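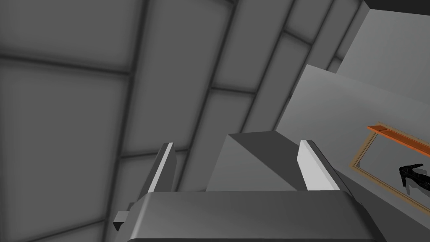 Fig. 1. Simulated wrist view, gripper open, with the framed object on the right.

Course Materials > Robotics > Safety and Good Practice

Handout 4: Rules for working in simulation

These rules apply to all simulated arm work at Floncombe from September. They follow the same order as the rules for the real cell - read those first.

4.1 Before a run
Start with the fingers open and nothing between them. Check the wrist view before sending any motion. Save the scene file under a new name if you have moved anything. Write the start pose in the Otum log.

4.2 During a run
Keep approach speed at or below 20 percent until the first grasp has passed review. Stop the run if the fingers touch a fixed surface, even when the simulator lets them pass through it.

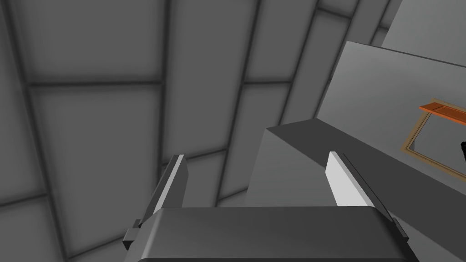
Do the speed limits still apply when no real arm is connected?
They apply to every run, as the same program may later be sent to the real arm.

4.3 After a run
Open the gripper, return to the start pose and close the log. Failed runs are kept, with a one-line note on the cause. Almost 34 runs were lost last term through overwritten files.

4.4 Moving to the real cell
You need 11 clean runs in a row, signed off on the Strobel sheet. A change to the gripper model or the scene sets the count back to zero.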